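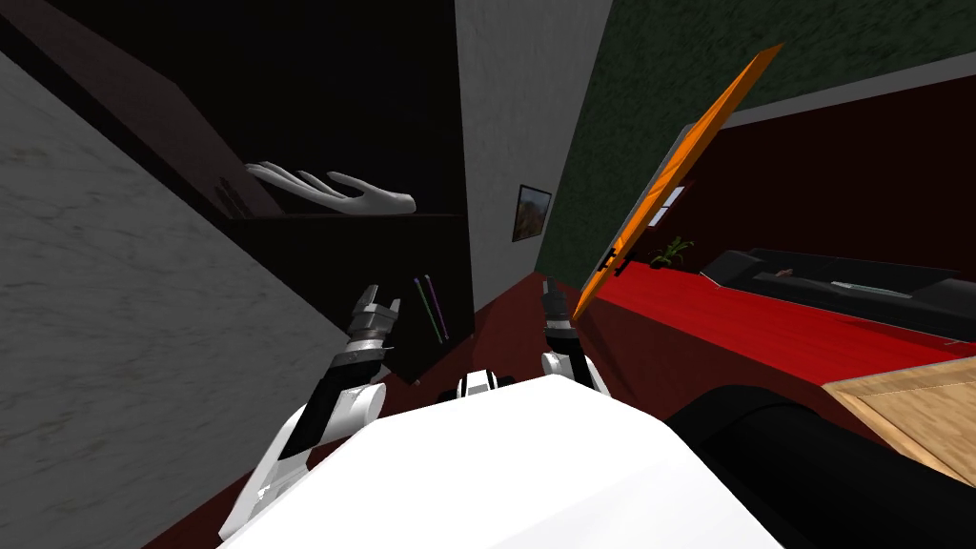 Two-arm build, practicing in the simulator first – sanity check wanted
Home Builds > Arms and Grippers

tumunen_tinkerer
Hello all, long post, so get yourself a coffee. Some of you were kind enough to help me in July when I was choosing motors for the arms. Well, the first arm is bolted together on the bench in my garage, the second is still in boxes, and while I wait for bearings I've been driving the simulated version of the whole robot every evening after supper. I'm having a wonderful time, I have to say!

I put it in a furnished room because I got tired of a bare gray floor. There's a dark shelving unit on the left with a white hand sculpture on it, plus a green stick and a purple stick that I want the left gripper to pick up. The right side has an orange board, and my plan for that one is to take it by the low end and lay it flat on the red floor.

My trouble is the view. I'm driving from the head camera, looking down over the torso, and the whole room is tilted so steeply that my brain gives up. I push the stick "up" and the gripper goes off toward the wall. Do I level the camera, or learn to live with it? The real neck will lean too, so I'm torn.

panasar_pete
Level it! Life is short. I drove mine tilted for two weeks and all I got was a sore neck from leaning over in my chair. You can rotate the picture in software and leave the neck wherever it likes to be.

Zanele Kruger
I'm going to disagree with Pete, kindly, as we've been disagreeing on here for years. If you rotate only the picture, your controls have to rotate with it, and if you forget that step you'll be worse off than before. I'd leave the view as it is and map the sticks to the camera, so that "up" on the stick is up on your screen. Then the tilt stops mattering much. Mine took one evening, most of it spent hunting a minus sign.

Also, those pointed fingers! Two short points are lovely for getting in beside something thin, but a round stick will want to roll off them. Are you planning pads on the real ones?

tumunen_tinkerer
Thank you both. Zanele, I hadn't thought about pads at all. The fingers are straight from the Dalta plans and I just printed what was in the folder. What do you use?

Zanele Kruger
Bicycle inner tube, cut in strips and glued on with contact cement. Rough up the finger first. My husband has learned not to leave his bike in the workshop.

chauke_shed
Silicone over inner tube for me, but that's a whole other thread and people get heated :)

What I really came in to say is watch that left wrist. I built the same kind of stacked-ring wrist for our shared shop, and every ring adds a little wobble. In the simulator it's perfectly stiff, so you'll get used to creeping up beside a stick with a hair of clearance, and then on the bench the tip wanders. Mine was out by almost 9 mm with the arm stretched. I had to take it all apart and shim it.

panasar_pete
OK, Zanele's stick mapping is the better answer, I'll give her that. But I still say a level picture helps when you have visitors. My sister tried mine and had to go sit down.

Aled Bellis
Joining in from the Sunday group at the workshop. I'd do the sticks and forget the board for now. A long flat thing held at one end is a lot of leverage on a hobby wrist, even a thin one. What does your real board weigh?

tumunen_tinkerer
Just put it on the kitchen scale, 800 grams. The motor sheet says the wrist is good for 1,000, so I figured I was safe?

Aled Bellis
That figure will be for a load sitting right at the gripper. Held by the end, with the rest of the board hanging out in space, you're asking for far more. Cut yourself a shorter piece, or use both arms, one at each end. You're building two, after all!

chauke_shed
Seconding Aled. I stripped a gear doing pretty much this with a shelf plank.

tumunen_tinkerer
Right, I'm convinced. Sticks first, shorter board later, both hands on it. I'll start on Zanele's mapping tonight once the dishes are done. Chauke, what did you use for shims? I've got brass sheet and a stack of old soda cans.

chauke_shed
Soda cans. Snip them with kitchen scissors and mind your fingers, the edges are nasty.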